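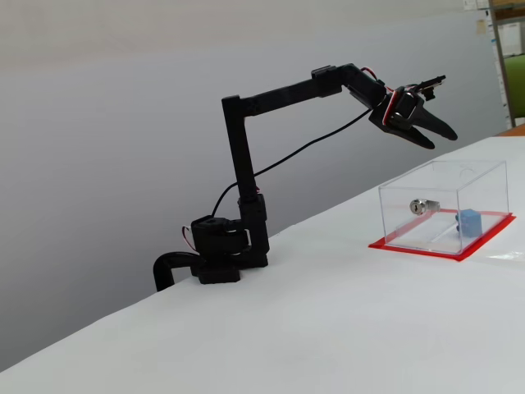
The clear box on its red square, May

I have become a person with opinions about tape. If you'd told me that last winter I'd have laughed, but there's a red square on my white table now and I am so pleased with it that I've been showing it to anyone who comes up the stairs.

Some background for those of you who have only been reading since the move to Narbridge. The back room has been a problem from the start. It's a good room, with decent light until teatime and a plain wall, but I could never keep track of anything in it. I'd put down a tape measure and lose it for a week. I once bought a second craft knife in Flestow while the first one was under a magazine an arm's length from where I normally sit. I own three staplers. The room never looked dreadful, it was more that nothing in there had an address, and small things wandered.

So in the spring I gave it a proper going over, and these are my notes. A few of you asked about the wall, the table and the box, so I'll go through those and then get on to the tape, which is what I really want to talk about!

The wall first. It's a light grey, a very ordinary one, and it replaced a yellow I had been pretending to like. I went back and forth for ages between the grey and a sort of mushroom, and painted both on the back of an old cereal box and carried it about the house like a tea tray. The grey won in the morning and the mushroom won at night, and I'm mostly in there in the mornings. Two coats, with a third along the bottom where the yellow kept coming through. What I love about it is how quiet it is. You look up from what you're doing and your eyes get a rest. I had planned to put up shelves, and a pegboard, and a big calendar, and I've done none of it. I may never. I keep thinking I'll miss having things up there and then I sit down and don't.

The white table was the thing I dithered over most. I'd always worked on dark wood before this (my gran's old one, now in the kitchen being a proper kitchen table again, and much happier) and I was sure white would show every mark. Well, it does show every mark. I've come round to that. If there's a smear of glue I can see it while it's still a smear of glue and not a permanent feature. A damp cloth at the end of the day, a bit of bicarb for pen, and that's the whole routine. And small parts! Dark screws on a white top are just there, looking at you. I must have spent hours of my life patting that old table with my palm trying to find a screw by touch.

It fits too, just. The gap for it is 200 cm and I measured that gap four times, twice on the same evening, and still held my breath when it went in.

Then the box. Clear acrylic, bought from Fliment, which is the little shop-fittings place behind the station at Narbridge. They sell off display bits when shops close down, and you have to go in with an open mind and an empty car. I'd gone for hooks. I came away with no hooks and a clear box, and I've been a convert ever since.

I've tried all the other kinds, you see. Wicker baskets are lovely and everything falls into the bottom and is never seen again. Biscuit tins are the same but louder. Shoeboxes I label with great care and then fill with something else entirely. With a clear box I don't have to remember what's in it or trust my own handwriting, I can just look. It also means I'm a bit ashamed to chuck rubbish in, and that has done more for my habits than any number of tidying books.

A few things I've learned about keeping acrylic nice, in case it helps:

Don't use kitchen roll on it. I did, and there are faint scratches on one of the others to prove it. A soft cloth, lukewarm water and a drop of washing-up liquid is plenty.

Keep glass cleaner away from it. The man at Fliment was very firm on this and I have obeyed.

It gathers dust as if it were being paid to. Wipe it with the cloth slightly damp and it's much better than dry.

Lift it from underneath if it's full. I used to pick mine up by the sides and could feel it thinking about it.

Right, tape.

The idea came from Thaweesak, the noodle place in Flestow where we go far too often. If you sit at the counter you can see into the kitchen, and every single thing on the worktop has a taped outline. The fish sauce has one. The ladle rest has one. There's a little one for the bell! It was packed that night and I watched the cooks reach out without looking, over and over, and their hands came down on the right thing every time. I talked about it the whole way home. I'd have gone straight upstairs and started if I'd had any tape in the house (I had some, naturally, but I didn't know where).

So I bought a roll of red. I know red is a bit much. My sister, who has excellent taste and lives in a house full of oatmeal-coloured things, suggested a nice pale grey to go with the wall, and I did consider it for the length of a cup of tea. But the point is to see it. On a white top, in front of a grey wall, red jumps out at you from the doorway, and it makes me cheerful as well.

Putting it down took me longer than it should have. First go, I did it by eye and it came out as a sort of kite. Second go, I used a set square and soft pencil, pressed the tape down with the back of a spoon and trimmed the corners with a blade, very lightly because I didn't want to score the table. That's the one that stayed. Leave the tape for a while before you put anything heavy on it, and if you need to lift it, go slowly and keep it low against the surface.

And the difference it makes! The box sits on the red. If it isn't on the red, it's out of place and I can see so at a glance, and my hand just moves it back without my brain being asked. I had thought I'd feel bossed about by my own furniture. I feel looked after by it – I don't know how else to put it.

It has also been a very cheap improvement, which matters after a year of moving house. For those who like the sums, and I know there are a few of you: the table was £390 and the box and the rest of my Fliment haul, the paint, the brushes, the tape and a new lamp came to £236 between them, so £626 for the lot. The tape is the smallest item on that list by a long way and it's the one I'd buy again tomorrow.

Of course I've now got to stop myself. I've been eyeing up the kitchen. The pepper mill could do with a square. So could the remote control, and the dish for the keys, and possibly the cat. I've been told gently that the hall is off limits. But I do think the shelf by the back door would benefit, and I've a lot of roll left.

Still to sort out: the lamp, which is lovely but leans; the drawer of flat things, of which I will say no more; and whether a second clear box would be a help or simply a second place to lose the tape measure. Fliment had a taller one last time I was in. I walked past it twice.

Last thing. When I checked the blog this morning, the old post on the yellow wall had been read 944 times, which is far and away the most anything of mine has had, and I've now painted over the wall in question. Thank you all for the kind words about it, and sorry to the lady who copied the colour. If any of you have taped up a worktop or a desk of your own, do tell me what you used and whether it lifted cleanly, especially on painted wood. I've got plans for the windowsill.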